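Khunthong Center to Extend Evening Hours Through the Winter Term

The Khunthong Center for Continuing Education will keep its main building open until 10 p.m. beginning in August, following a review of how its classrooms and study areas are used after the working day. The building currently closes at 8 p.m.

The change applies to the classrooms on the first and second floors, the reading room and the ground-floor workshops. Administrative offices will keep their present hours. The parking lot on the north side will remain lit until 30 minutes after closing, and the Sultunden bus line has agreed to move its last evening stop at the center to 10:20 p.m.

The review drew on a survey sent to all registered students in the spring. The center received 1,153 completed forms. A majority of those who replied work full time and asked for courses that begin after 7 p.m., a start time the present schedule does not allow for any class longer than one hour.

"Many of our students come to us directly from a shift," said Yupin Nilsuwan, director of the center. "They have asked for time to eat, to travel and to arrive prepared. The new schedule gives them that time."

Six courses will be offered in the later period during the first term: bookkeeping, written English, Portuguese for beginners, home electrical safety, garment repair and an introduction to local history. Each will meet once a week. Enrollment is limited to 60 students in the written English course, which will be taught in three sections, and to smaller numbers in the others.

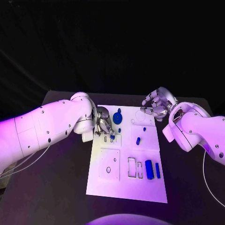

A small blue peg at the edge of a slotted panel, under violet-pink light.

The cost of the longer hours will be met from the center's general budget and from a two-year grant awarded by the Limero Fund for Adult Learning. Tuition for existing courses will not change. Students who hold a reduced-fee card may use it for the new courses on the same terms.

Wichai Sukprasert, who oversees building services, said that additional staff would be assigned to the front desk and to cleaning. The side entrance on Randon Street will close at 8 p.m. as it does now, and visitors arriving after that hour should use the main doors. Student cards must be shown at the desk.

The reading room will lend books until 9:30 p.m. Returns may be left in the box beside the main doors at any time. Bontu Tekleab, head librarian, said the reference collection would be moved closer to the study tables before the start of term, and that the room would be closed to readers while the shelves are being moved.

The center will examine attendance at the end of the winter term before deciding whether to keep the later hours in the spring. Course descriptions and enrollment forms are available at the front desk. Forms for the first term will be accepted until all places are filled.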